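Making a thread about my brushes because Divina Barredo asked how I keep them, and I never answer anything in one post. Grab a coffee.

1/ I start by spreading out something white, every time. A stray hair or a smudge of old powder has nowhere to hide on white, and I like looking at each brush by itself before it goes back with the others.

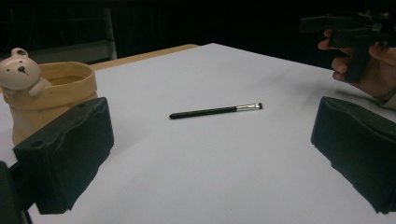

1 min read

2/ The slim dark ones with the long glossy handles are my favorites for liner and brows. I wipe the silver part too, which I skipped for years (sorry, Mom). And keep the water away from where it meets the handle — that's how I lost a lovely one in February.
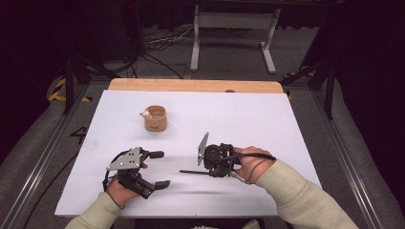 3/ Storage! I own 13 brushes and I refuse to buy one of those big acrylic towers. Small cups are plenty for me, and they make a dresser feel friendlier. I'm very fond of the wooden kind with a darker band around the lower half, and if a little animal wants to sit on the rim, so much the better.

4/ Katherine Cáceres keeps hers rolled up in a dish towel and swears by it, so do whatever you'll stick with. I'll post about sponges next, once I've bought some new ones.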